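## 6. Safe practice for hand-held gripper sessions

This section applies to all recording work done with the Liltine paired hand grippers at a table station. It does not cover arm-mounted grippers, which are dealt with in section 9. The site supervisor is responsible for seeing that it is followed. Changes are approved by Nataša Stojanovska and entered in the revision log by Boris Kos.

### 6.1 Station layout

1. Set the table so that its front edge is 900 mm from the nearest rack, stand or wall. Measure at both ends.
2. Mark the table position on the floor. If the table is moved between sessions, return it to the marks before starting.
3. Place hazard-striped blocks wherever a base or foot projects into the walking area.
4. Route each gripper cable off its own side of the table. The left cable leaves to the left and the right cable to the right. Cables must not cross in front of the operator.
5. Leave enough slack for the operator to reach the far edge of the table without lifting the cable off the floor.

> **Caution:** Do not tape a gripper cable to the table top. A fixed cable pulls the gripper out of the operator's hand at full reach.

### 6.2 Marker plates

The tracking software locates each gripper by the dots on its marker plate. A plate that is bent, dirty or loose gives a position that looks plausible and is wrong.

1. Check that the plate is seated and does not rock under light finger pressure.
2. Wipe the plate with a dry lint-free cloth. Solvents lift the dots.
3. Run the Skuson marker check. The score must be 976 or higher for each gripper. If either falls below this, reseat the plate and repeat.
4. Replace any plate that fails three times in a row.

Note — plates are matched to left and right units. Swapping them will not raise a fault in the software.

### 6.3 Operating rules

- Start each take with the jaws open and clear of the objects.
- Keep fingers behind the grip line. The jaws are small, but they will pinch.
- Touch objects with the jaws only. A take in which a bare hand moves an object is rejected.
- Wrapped items are to be gripped across the body of the packet, away from the seam.
- Hinged lids are opened fully before the take, unless opening the lid is the task.
- Stop at 14 minutes and rest both wrists. The rest may not be traded for an earlier finish.

Food items used as task objects are not to be eaten, whether or not the wrapper is intact. Discard them when the task set is retired. 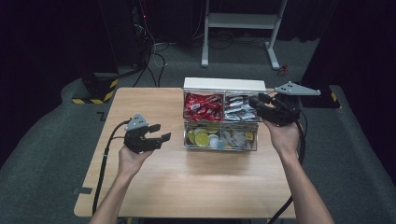

**Can one operator sort with both grippers at once?**
Two-handed work is allowed where the task sheet calls for it, provided the jaws stay in separate compartments and the operator has completed the Keder two-hand module.

### 6.4 Ending a session

1. Open both jaws and set the grippers down with the marker plates facing up.
2. Stop the recording before disconnecting either cable.
3. Coil the cables loosely. The minimum coil diameter is 100 mm.
4. Record rejected takes on form Nikolovski-B, with the reason for each.

> **Caution:** A gripper that has been dropped is withdrawn from use until 6.2 has been repeated in full, even if no damage is visible.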